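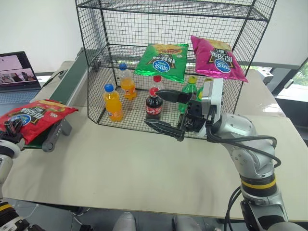
Where the Money Goes at Half Past Three: Snack Buying Near a Sixth Form College

Second-year project report, Consumer Behaviour module
Safta Pîrvu

1. Why this subject

My first proposal was on the future of retail. My supervisor wrote "all of it?" in the margin and handed it back. The second proposal was on impulse buying among teenagers, which she said was better but still covered several million people. What follows is the third, which concerns one corner shop, one supermarket and one sixth form college in the district of Viren, over a few weeks in January.

The question is a small one. Students leaving the college have two places to buy something to eat within a short walk. Kirnier is a corner shop with a bell on the door and narrow aisles. Kasten is a mid-sized supermarket with self-service tills and a meal deal. Kasten is cheaper on nearly everything a sixteen-year-old would want. Kirnier is fuller at half past three. I wanted to know why.

2. What other people have said

Most of the reading I did falls into two camps. The first holds that shoppers respond to price and that anything else is noise. The second holds that shoppers respond to shelf height, lighting, music and the smell of bread, and that price is more or less a formality. Both camps write with great confidence and neither seems to have spent much time near a college at going-home time.

The more useful reading was on what is called the cost of the trip, meaning the time and bother of getting to a shop, finding the thing, paying and getting out. For a weekly shop this is small next to the bill. For one bag of crisps it can be most of the bill. If it takes ten minutes to save a few pence, you have to be very fond of pence.

There is also some work on buying in groups, which suggests that people with friends present spend more and choose faster. I can confirm this from personal experience but was told that personal experience is not a source.

3. Method

I used three things: a paper questionnaire, receipts and sitting on a wall.

The questionnaire had 12 questions and went to students in the college canteen at lunch. I got 183 back that could be used. A further batch could not be used, mostly on account of drawings. One respondent gave his weekly spending on snacks as "yes".

The receipts came from a box I left by the canteen door with a sign asking for any from Kirnier or Kasten. The box collected 70 receipts from the two shops, one bus ticket and an apple core. Every receipt was typed into a spreadsheet by hand. I had planned to use Fakton, the budgeting software we have on the library computers, but it insisted on filing fizzy drinks under "household, other" and would not be argued with.

The wall is across the road from both shops. I sat on it from quarter past three to four o'clock on weekday afternoons and noted how long people spent inside. I also went once on a Sunday for comparison, and learned that Kirnier shuts on Sundays.

4. Results

4.1 What people say

Asked to rank their reasons for picking a shop, most students put price first. "Near" came second and "quick" third. "Healthy options" did respectably, finishing ahead of "my friends go there", which came last. It appears that everyone in Viren goes to Kirnier independently and is surprised to find their friends inside.

4.2 What people do

The receipts tell a different story. More than half were from Kirnier, though most of the people filling in the questionnaire would claim to be hunting for the lowest price. Crisps and a bottled soft drink, bought together, was the commonest basket in both shops. Healthy options were represented by a banana, singular, from Kasten.

Added up and turned into pence, the extra paid by the Kirnier customers compared with the same or nearest item at Kasten came to 2,171. That is £21.71 spread over several weeks and a good many people, so nobody has been ruined. It is still a steady payment for something, and the obvious candidate is time.

4.3 Time in the shop

The usual visit to Kirnier lasted 4 minutes. Visits to Kasten were longer and much less predictable, depending on whether the self-service tills were in a good mood. On one afternoon three of the tills were showing a red light and the queue had reached the greeting cards. Several people at the back of it gave up, put their drinks down among the birthday wishes and crossed the road.

Kirnier also puts the things students want where students will meet them. Drinks and crisps are close to the door, with the till next to them. Kasten keeps its crisps in the far corner, past the laundry powder, and its cold single drinks in another corner altogether. This may make sense for a family with a trolley. For someone with a bus at 3.52 it is an orienteering exercise.

5. Discussion

I think students do care about price, but only between things on the same shelf. Once inside Kirnier, they will stand and compare two bags of crisps over a difference of five pence, having already given away more than that by walking through the door. The choice of shop seems to be settled before price comes into it, by the bus timetable and by whoever is at the front of the group.

The meal deal ought to change this and doesn't. Its saving depends on buying a sandwich, and by half past three very few people want a sandwich.

6. Problems with the study

Putting the receipt box in the canteen meant it missed anyone who never goes to the canteen, and these may well be the people who buy the most elsewhere. People who keep receipts are also an odd group in themselves. Kasten's tills ask whether you want one and Kirnier's prints one regardless, so Kirnier is probably over-represented. My supervisor spotted this in the second week, after I had typed in most of the receipts.

January was cold, and people may linger less on the pavement and more in whichever shop is warmer. I did not measure the temperature of the shops. I can report that the wall was freezing.

7. If I did it again

I would start with the bus timetable and work backwards. I would also do the wall in May, and ask both shops for their own sales by hour, which the manager of Kasten said would need to go through head office. The owner of Kirnier offered to tell me whatever I liked as long as I stopped blocking the crisps.

Appendix A has the questionnaire. Appendix B has the receipt data, with the bus ticket removed.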